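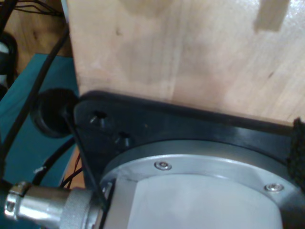 Fourteen pages of reviews and not one of them mentions that it takes a whole night to dry, one buyer wrote under our old listing, adding that she had found this out by sitting on it.

Noted. It takes a whole night to dry.

# Fendlow Plain Wax Oil for Plywood

Fendlow is a clear oil and wax finish for bare plywood indoors. It goes on shelves, desks, cupboard doors, drawer fronts and the sort of bench that was meant to be temporary when you moved in. It leaves the wood looking like wood, slightly more awake. If you were hoping for walnut, you'll need to buy walnut.

We sell one finish in one sheen. People ask for gloss. We've read their emails with interest.

## What's in the can

Linseed oil, a hard plant wax, a little beeswax and a drier. There is no pigment and no perfume, although there is certainly a smell, which customers have compared to a bicycle shop, a new cricket bat and "my grandfather, in a good way." Open a window.

Cans come from Rieger, and they have the only lids we've tried that come off with a coin and go back on with a thumb. They did send us one batch in December with the lids painted a festive red. Those cans are gone, so please stop asking for the collector's edition.

## Sizes

| Code | Can | Good for |
|---|---|---|
| FW-S | Small | One shelf, or a test and a change of heart |
| FW-M | Medium | A desk, both sides |
| FW-L | Large | A kitchen's worth of doors |
| FW-T | Trade pail | People who already know what they want it for |

All 4 sizes hold the same stuff. The trade pail isn't stronger, whatever you heard at the lumber yard.

## How far it goes

Less far than you'd like on the first coat and much farther on the second. The face of the sheet drinks a bit. The edges drink like they've been let out for the weekend, and every layer you can see along the cut will want its own helping.

For a proper number, put your measurements into Estimura, the calculator at the bottom of our order form. It adds an allowance for edges, rounds up to the next can and is regularly accused of working on commission. An early version told a man with a nightstand to buy 1,429 trade pails. He was very nice about it, and bought a small.

## Putting it on

1. Sand the sheet and get the dust off. Go easy near corners, as the top veneer is thinner than your confidence.
2. Stir the can with something flat. Shaking it makes bubbles, and the bubbles will outlive your interest in them.
3. Wipe on a thin coat with a lint-free cloth, working along the grain.
4. Wait 20 minutes, then wipe off everything that will come off. It will feel like you're removing what you paid for.
5. Leave it overnight.
6. Rub down lightly with the gray pad and do it all again.

Two coats are enough for a shelf. Desks and tabletops like three. Anyone offering you seven coats has a different hobby.

Take the drawer pulls and hinges off before you start. We know you're going to try to go around them.

## Cloths

Each can except the pail ships with one Skeltex wiping cloth. It has no lint, no printed logo and no hem to leave lines. You can buy more by the roll (code SK-R), or cut up an old T-shirt, provided it's cotton and you've made peace with losing it.

**Oily cloths can heat up and catch fire by themselves.** Lay them flat outdoors until they're fully dry and stiff, or soak them in water and seal them in a metal container. Don't wad them up and don't put them in the trash while damp with oil. This is the one paragraph on the page with no joke in it.

## Knots, patches and filler

Wax oil is honest to a fault. Knots get darker. Factory patches stay a slightly different color from the wood next to them, and usually become a bit easier to spot. Glue smears show up pale and stay pale. Wipe the panel with mineral spirits before you start and you'll get a preview of every one of them, while there's still time to turn that side to the wall.

## Where not to use it

Outdoors. Shower rooms. Over varnish, where it will sit on top and sulk. Floors, unless they belong to a very light person.

## Touching up

Scratches can be sanded and waxed where they are. No stripping the whole top. Coffee rings mostly come out with a dab of Fendlow and the gray pad. Red wine is between you and the wood.

## Orders and returns

Unopened cans can come back within a month. Opened cans can't, even if you only looked. Workshops ordering more than 1,000 dollars' worth at a time get free freight and a slightly warmer tone on the phone.

We don't ship to freight lockers, and we can't match the price of the other brand, having smelled it.

Page last changed 2019-07-09: drying time moved to the top.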